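Isero grasping collection

The Isero grasping collection is a body of recorded examples used to teach robot arms to pick up loose household objects. It was begun at the Emville laboratory under the direction of Dzintra Mägi and is kept in two parts, known as the Vanags set and the Daltano set. The Vanags set contains attempts made by the arm on its own. The Daltano set contains attempts in which a person guided the arm by remote control.

Background

Earlier work at Emville relied on computer models of each object, which had to be prepared by hand before the arm could handle it. The method served well for boxes and bottles but poorly for soft goods such as pouches, cloth and footwear, whose shape changes when they are touched. The Isero collection was planned as a replacement. The learning system receives no model of the object. It is given camera views of the workspace, the movements of the arm and a record of whether each grasp held, and from these it is trained to choose the next movement.

Method

Each station consists of a single arm mounted beside a metal bin, with a fixed camera giving a view of the work. The bin is divided into two compartments. Objects are placed in one compartment, and the arm attempts to lift them one at a time and carry them across the divider. When a compartment has been emptied, the direction of work is reversed, so that the station can run for long periods with little attention from staff.

An attempt is stored as one episode. It begins when the arm leaves its resting position and ends when the gripper has opened over the second compartment or the time limit has been reached. Failed attempts are kept and marked as such. According to the project's working notes, a system trained on successful grasps alone tended to repeat the same poor approach when an object slipped.
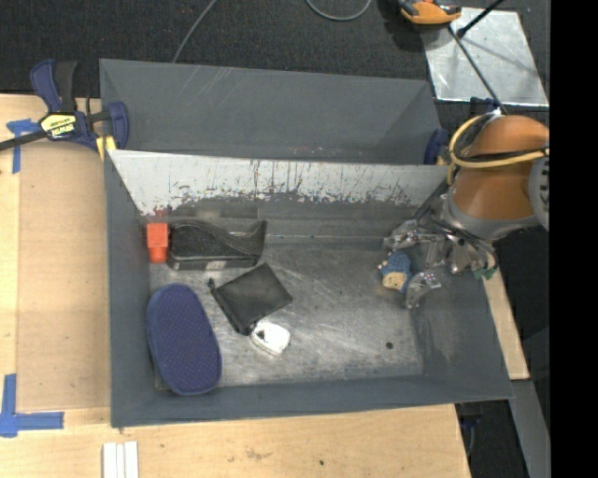
A collection station with the gripper reaching into the front compartment, its fingers on either side of a small toy figure. The bin is clamped in place.

Objects are drawn from a store of 225 household items, which includes toys, cases, pouches and small blocks. Items are changed after every 100 episodes. Staff do not arrange them by hand once they are in the bin, and objects that come to rest against a wall or in a corner are left there. Such positions are difficult for a two-fingered gripper and were under-represented in the first months of collection.

The position of each bin is checked against a reference view at the start of a session. A small shift may not be noticed by the operator but can spoil the match between the camera view and the recorded movements of the arm.

Review and labelling

Every episode is given a result by the station's own software. A sample is then checked by 2 reviewers working separately, and disagreements are passed to a third. In the review completed in January, the reviewers agreed with the software in roughly 96 per cent of the episodes examined. Most of the remaining cases concerned objects that were lifted and then dropped on the divider.

Limitations

The collection covers only one design of gripper and one general shape of bin. Transparent objects are few, and heavy items are excluded. The wear that builds up on the metal surfaces over time also alters their appearance, and later episodes are therefore stored with a note of the bin in use.

See also

Bin picking
Learning from demonstration
Remote operation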